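Wall hook

A wall hook is a small fitting fixed to a vertical surface so that you can hang things from it. I started this page for the household section because our old entry covered coat stands, clothes trees and hooks all at once, and the hooks got two lines. They deserve more than that! Most of us use one before we've even got our shoes off.
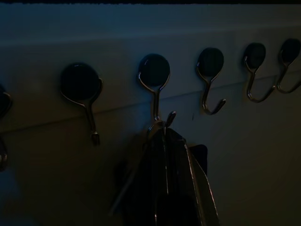
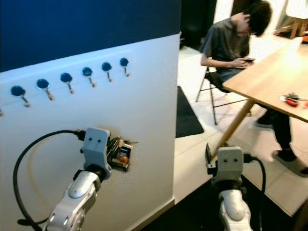
Parts

A typical hook has a base (also called a plate, rose or disc, depending on who's selling it) and the hook proper, which has a stem and a tip. Round bases are popular in entryways because they don't show a slight tilt the way a square one does — I've put up enough crooked squares to have feelings about this. The tip turns upward, and how far it turns matters a lot. A shallow tip is easy to use one-handed but lets go of a slippery strap, while a deep one hangs on to everything, including the sleeve of your sweater as you walk past.

Wire hooks like the metal ones in both pictures take narrow loops and key rings nicely. For heavy coats I prefer something thicker, as a thin stem can leave a little peak in the collar.

Fixing

Screwed hooks go into a stud, or into an anchor if there's only drywall. Adhesive hooks stick to smooth, clean paint or tile and need time to set before you load them (read the packet, they all differ). Magnetic ones are for steel doors and lockers.

The Drillex plug, which is what I use at home, needs a pilot hole and a bit of patience. Ada Messina, who edits the hardware pages here, prefers long screws into a batten and has rewritten this paragraph twice. Her point is fair for anything carrying a loaded backpack.

Spacing and height

Hooks in a row want enough room between them that two bulky things can hang side by side. I'd go wider for coats and tighter for keys and light bags. A row looks best when it relates to something already on the wall, such as a change of paint color, a rail or the top of a door frame. Mark the whole line in pencil first, then step back and look at it before drilling.

If children use the row, add a second one lower down. Mine ignored it until July and now fight over it.

Use

Keys, tote bags, dog leashes, umbrellas, hats and lanyards are the usual load. Bags with one long strap hang straighter if you use the short top loop, when there is one. Keys are happiest on the hook closest to the door, and they should have that hook to themselves or they end up under a jacket.

Makers and names

Sartori sells round-based hooks singly, and Villey sells them in strips already mounted on a board. The Bamovora catalog lists them under "pegs," number 659, although a peg is properly a straight pin with no curl. Lino Sanna has started a separate page on pegs.

See also: Coat rack; Key cabinet; Peg rail; Picture hanger

Last edited 30 October 2019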